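Driviner Hand-Held Gripper, Two-Finger
Sold singly or as a left/right pair

Overview
The Driviner is a hand-held gripper with a built-in camera that looks out over the fingers. Squeeze the handle and both fingers close together. It is made for recording kitchen and tabletop work that will later be run on an arm.

Fingers
Each finger is black with a blue pad at the tip. Set them wide open when going over a bowl, and come down with one finger inside the wall. The bowl trials used a ceramic bowl with a little white liquid in the bottom.

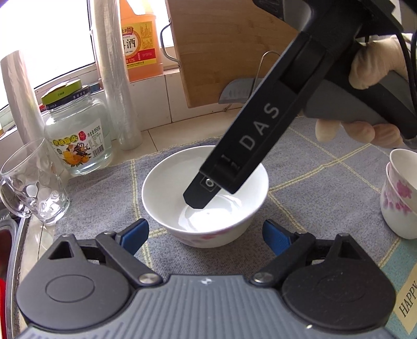

Arnaldo Neves: We ran ours next to the Triletti for 3 weeks. The Triletti closes harder, but its fingers are too thick for small bowls. I would buy the Driviner again for dishes. I would like a longer cable.

A longer cable is now listed under accessories. It fits all units shipped after June.

Plates and rims
Plates are harder than bowls. A flat plate gives the finger very little to get under, so approach from the near rim and let the other hand steady the far side. Practice on a folded towel before moving to a bare counter. 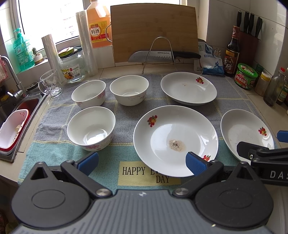
Heavier plates may need the stiffer pads, sold in packs of 10. Change pads when the blue surface goes shiny. Rated pad life is 1,000 grips.

Controller
Works with the Tuncer and Morden controllers. The Morden needs firmware 5 or later. Pairs must be calibrated together.

In the box
Gripper, cable, spare pads, hex key

Setup questions: ask for Ciarán Foley at the parts desk.

Page updated 2018-07-28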